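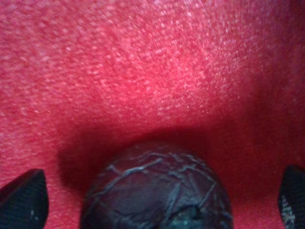
FOR IMMEDIATE RELEASE

Wednesday, February 12, 2020

Ullberg Racing Club questions Nanport's case for a synthetic track

The Ullberg Racing Club has asked the owners of Nanport Racecourse to hold off signing a contract for an all-weather surface until the claims made for it can be checked by someone who isn't selling it.

Nanport announced last month that its turf course would be dug up after the May meeting and replaced with a synthetic track supplied by Sasaki. The course says the change will end abandoned fixtures, bring bigger fields and cut injuries. The club, which has 616 members and has held shares in horses running at Nanport for 17 seasons, would like to believe all of it. So far it has been shown a brochure and a two-page summary.

The summary says that 203 races were studied. It doesn't say where they were run, over what distances, or in which months. It doesn't say whether horses that were pulled up were counted as injured, or whether a horse that went lame the next morning was counted at all. The club wrote to ask in December and was sent the brochure again.

The claim about bigger fields is no firmer. Nanport points to its autumn card, when trainers took out runners after the ground turned heavy. Entries were already thin that day, before any rain fell, and the feature race had been moved to clash with a richer prize elsewhere. A new surface will not mend the fixture list.

There is also the matter of what gets lost. Tindomine, the mare who won the Nanport Stayers' Cup in the club's colours, has never run a decent race off grass. Plenty of others in local yards are bred the same way, and their owners have been told only that horses "generally adapt". The club would like to know what happens to the Cup itself, as the plans sent to owners show no race beyond a mile and a half.

In a letter signed by 256 members, the club asks Nanport to publish the full study, to put a figure on the yearly upkeep of the new track, and to say who pays if the surface has to be relaid early. It also asks that the old turf be kept until those answers have been read.

"We are not against change, and some of us have backed winners on these tracks," the club said in a statement. "We have also sat through three presentations and come out of each one with the same questions we took in."

Nanport has offered a meeting after the contract is due to be signed. The club has asked for an earlier date.

ENDS

Notes for editors

The Ullberg Racing Club is a members' club for owners and racegoers. It has no stake in any firm that makes or lays racing surfaces. Copies of the letter are available from the club office on request.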